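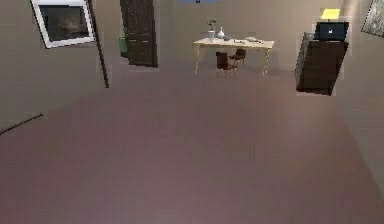

Rosine Bouvier
Home Safety Lead, Nellov
Posted 21 June 2022

Wanted: people who have taken the battery out of a smoke alarm

You know who you are. It went off over the toast, you hit it with a broom, and the battery has been in the television remote ever since. We would like to talk to you, and we promise not to tell you off until the tea has been poured.

Nellov gives home fire safety advice to people who rent, mostly in the flats and terraces on the Onitgate side of town. We have a leaflet. It is a good leaflet, and we have handed out 1000 copies, a fair few of which we later met again in the recycling. Before we print any more, we want to find out what people do when an alarm sounds at home, as opposed to what they tell a person with a clipboard.

What we're asking

You'd come to 2 sessions at our office on Doucet Street, both in the evening. The first is a group chat about alarms, doors, chargers and where the keys get left at night. The second is one to one. You draw a plan of your home and talk us through how you'd get out of it in the dark. Drawing skill is not needed. My own plan was mistaken for a map of a golf course.

In between, we'll fit a Drondari alarm in your hallway and ask you to keep a short diary of every time it makes a noise, and what you said to it. Swearing may be abbreviated.

Who can take part

Anyone over 18 who rents, privately or from the council, and cooks at home at least now and then. Sharers are very welcome, particularly if you can't agree on whose job the alarm is. We'd also like to hear from people who are hard of hearing or who work nights, as most advice seems to be written for someone who sleeps at ten and wakes at a whisper.

Sorry, no landlords this time. You'll get your own session, and your own biscuits.

What you get

A shopping voucher after each session, your bus fare back, and supper – soup and rolls, made in a kitchen with a working alarm. The alarm in your hallway is yours to keep. Nothing you tell us goes to your landlord.

How to apply

We have room for five households. Ring the Nellov office and ask for Duangjai Rungrueang, or put a note through the door. Tell us what sort of home you live in, who else lives there and which evenings are no good. Please reply before the end of June.

If your alarm is chirping as you read this, it wants a new battery. Do that first, then ring.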